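Our kitchen project was me, Margaux and one microwave, and wow, I have opinions now! Mostly on buttons.

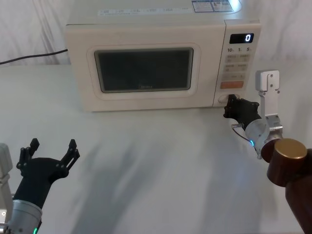 Which control did people find first? The orange one, by a mile.

We asked 57 students to reheat soup, and plenty hunted for a door handle.
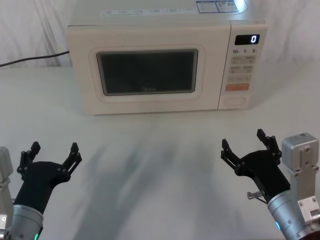

Pascal Barbier thought we should've tested older folks too, and fair enough.

Next up was the window (I love the dotty mesh).

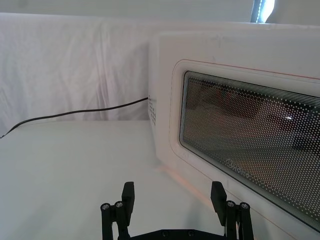

Margaux wanted a brighter light inside, so that's going in our December write-up.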